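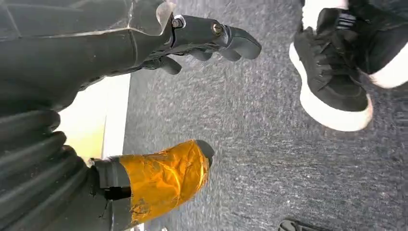 Wrist camera view over carpet, extended finger at the top and taped finger below it.

Home Reviews Software Hardware Forum About

Skindside 2 review: hand control software for people who already own the hand

Skindside is a control and grasp planning package for multi-finger robot hands. It runs on a Linux PC, talks to the hand over USB or Ethernet, and takes one or more camera feeds. I have been using version 2 since February in place of the Zomville stack I ran before it. I paid for the single-seat license, which was $245.

Installation

The installer is one script. It took 30 minutes on a clean machine, most of that spent downloading. The hand profile loads from a text file that lists each joint, its limits and its motor ID. There was a ready-made profile for my hand, but two of the thumb limits were wrong and I had to fix them by hand. Check yours with the power limit set low before you run anything.

The license check needs a network connection the first time only. I have had the machine offline for days since then with no complaint from it.

Calibration

Joint calibration works by driving each finger slowly to its stops and reading the motor current. It is slow and it works. Camera calibration is less good. The wizard wants a printed board held at a number of angles, and with a wrist camera the hand covers a large part of the view no matter how you pose it. The wizard kept rejecting captures until I found the setting called "allow partial board," three menus down. It should be on by default for wrist cameras.

Self-masking

This is the feature I bought the package for. Any wrist camera sees a lot of its own robot, and the planner has to know which pixels to ignore. Zomville used a fixed mask that you painted yourself, so it was wrong as soon as a finger moved. Skindside renders the hand from its joint angles and masks whatever the model says should be there.

On the plain gray segments it does well. The mask follows the outline of the finger closely and keeps up at normal speeds. Against gray carpet, where the colors are close, I expected trouble and had very little, as the mask comes from the model and does not depend on color.

It does worse with anything that is not in the model. One of my fingers is wrapped in orange-gold tape, and the tape is crinkled and very shiny. The wrap makes the finger thicker than the model thinks it is, so a thin band of tape was left outside the mask and showed up in the planner as a small object that was always nearly in the grip. The bolts along the top of the other finger gave the same sort of problem on a smaller scale. The fix is a padding value per link. I raised it on the taped finger and the phantom object went away. The ribbed cover at the wrist is not in the stock model either, and I ended up adding it as a fixed region.

Bright light is still a weak spot. A washed-out strip at the edge of the floor will sometimes be reported as a surface at the wrong height. Locking the exposure helps.

Planning

Grasp planning is quick enough. I logged 500 planning requests on ordinary household things, shoes included, and 209 of them came back with a usable grasp on the first try. The rest needed a second request or a small move of the wrist. That is a lower number than I wanted, but most of the failures were flat items on the floor, and the old stack rarely found a grasp on those at all.

The planner treats shoes as obstacles or targets depending on the label you give them. There is no label for "shoe with a person in it." I keep a no-go zone set in the workspace editor and I would suggest the same to anyone working at floor level.

Logging and replay

Replay is good. You can scrub through a run with the camera picture, the mask and the joint plots side by side. Export goes to CSV or to Tsikata's log format. The CSV export drops the time zone, so keep your machines on the same clock.

Compared with Oralano

Oralano costs less and has a nicer screen layout, but its masking is still the painted kind. If your camera is on a stand looking at a table, buy Oralano. With a camera on the wrist, Skindside is the better choice.

Good: masking that moves with the fingers, replay, offline use.
Bad: camera wizard, stock profile errors, bright light.

Four out of five.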